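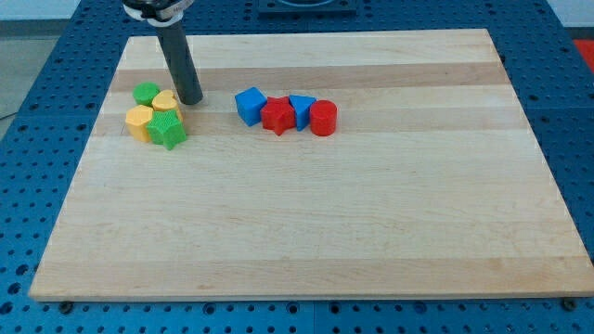
Frequently Asked Questions

What is the Erton Block Quilt Swap?

It's a mail swap for people who love piecing quilt blocks and want to see what everyone else is sewing! You make four blocks, send them in, and get four back from four different quilters. We run it every spring out of the back room of the Yeoh Street fabric shop in Erton, and I (Aiman Nair, hello!) do the sorting.

Do I have to live in Erton?

Not at all. We have swappers all over the country, and opening those envelopes is my favorite part of the whole thing. If you are local, you can drop your blocks at the counter and save the stamps.

I've only made one quilt. Can I join?

Please do! If you can sew a straight quarter-inch seam most of the time, you're ready. Nine-patches, rail fences and simple stars are always welcome, and plenty of people who have been quilting for decades send exactly those. A plain block in great fabric is a joy to get in the mail.

What size should my blocks be?

12 1/2 inches square, unfinished, so they finish at 12 inches once they're sewn into a quilt. Please measure after your final press. If a block comes up a hair small, send it anyway and pin a note on it. Anything more than 1/4 inch off will come back to you with your swap blocks.

What fabric can I use?

Quilting cotton, please. Prewashing is up to you, but if you're using a deep red or navy, do test it for bleeding first (a damp white cloth pressed on top will tell you a lot). No flannel or stretchy knits in this swap.

Is there a color theme?

Yes, and I'm so excited about this one — it's "Orchard." Think leaf green, apple red, bark brown, blossom pink, a bit of sky. Backgrounds should be white or cream so the blocks play nicely together. Prints are fine, and so are solids.

Can I send more than one set?

You can send up to 2 sets, so eight blocks in all. Put each set in its own zip bag with your name on it.

How do I mail them?

Flat, in a padded envelope, with a sheet of card behind them. Include a return envelope with postage already on it. Please don't fold the blocks if you can help it. Pin a slip of paper to each one with your first name, your town and the block name if you know it — people really do like to know!

When is the deadline?

Blocks need to reach us by the end of March. I sort on the first Sunday after that, and everything goes out the same week.

How many people take part?

Last time we had 54, which made for a very happy mess on the cutting table. We cap it at 100.

What if I sign up and can't finish?

Life happens. Email me before the deadline and I'll take you off the list, no hard feelings, and you're welcome back next year.

Can I show off my finished quilt?

Oh, yes please! Send a photo and I'll add it to the gallery page. Tops count too, even if the quilting is still a year away.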